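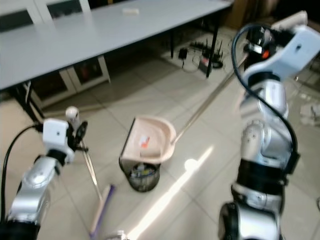 Search Type to search Submit

The Long-Handled Dustpan Earns Its Keep

9 min read

Rhun Gough swept floors for most of his working life and has never owned a vacuum cleaner. His father, Cledwyn, ran a feed store in Potstead, and sweeping it out was Rhun's first job. He did it before school with a corn broom and a square of cardboard.

"You bent down for every pile," he said. "By the back aisle you were skipping piles."

Gough now teaches a short evening course on floor care at the Brirkow adult center. It meets on Monday and covers mops, waxes, grout and stains, but the first session is always given over to the broom and the pan. Most people who sign up are new to cleaning jobs. A few just moved into a place with tile and don't know what to do with it.

The upright pan, with a handle long enough to use standing, used to be something you saw in theater lobbies and diners. At the Flandutlow hardware store, Honeylyn Lacson keeps the upright sets by the front door now and has moved the short pans to a lower shelf in the back. She sold 200 of the sets last year. Pink and purple go first, she said, and black sits.

The sets are cheap and so are some of the parts. Lacson tells customers to check the place where the handle meets the pan. If it wobbles in the store, it will be loose within weeks. She also has them set the pan on the floor and look along the lip. A lip that rises in the middle lets dust through, and no amount of sweeping will fix it. One supplier, Teoh, sends replacement broom heads, and she orders extra in January when people wear them out on road grit.

Technique matters more than the brand. Gough has his students sweep toward themselves in short strokes, keeping the bristles on the floor. A long stroke that ends in a flick sends the light stuff back up in the air. He starts at the walls and works in. On tile he follows the grout lines where he can and goes over each one twice.

He likes to sweep in the late afternoon, when sun comes in low over a floor and every crumb has a shadow. Overhead light hides a lot. Students in the evening class use a flashlight laid on the floor, which works about as well.

Jennylyn Dimaculangan took the course two winters ago and now cleans a row of small offices. Her trouble was always the last line of dust, the thin one that stays behind when the pan moves away. Her fix is to pull the pan back an inch, turn it a little, and sweep the line in from the side. She does that up to 12 times in a room with old tile.

Then there is the emptying. A full-size trash can is easy to hit. A small wastebasket under a desk is harder, and the long handle makes it harder still, with the weight of the pan so far from the hand. Dimaculangan lowers the lip to just over the rim before she tips it. One wrapper or a bit of paper will slide out fine. Fine dust won't, and in a mesh basket with no liner it goes through the sides and back onto the floor. She carries a roll of liners in her apron.

Tatsuya Kikuchi, who manages the building where she works, switched the mesh baskets in the copy room to solid ones last year. He left the mesh ones at the desks, where it is mostly paper and snack wrappers. "They look better," he said. "People wanted to keep them."

Brooms need cleaning too. Gough combs his with an old hair comb, outdoors, then swishes the bristles in warm water with dish soap and hangs the broom to dry with the head down. Standing a broom on its bristles bends them in a month. The pan gets rinsed and wiped along the lip, where sticky bits collect and stop everything behind them.

His own broom at home is nine years old. The handle has been replaced once.

The next course in Brirkow still has a few spaces. Bring your own broom if you have one.

Contact us | Copyright, all rights reserved | Back to top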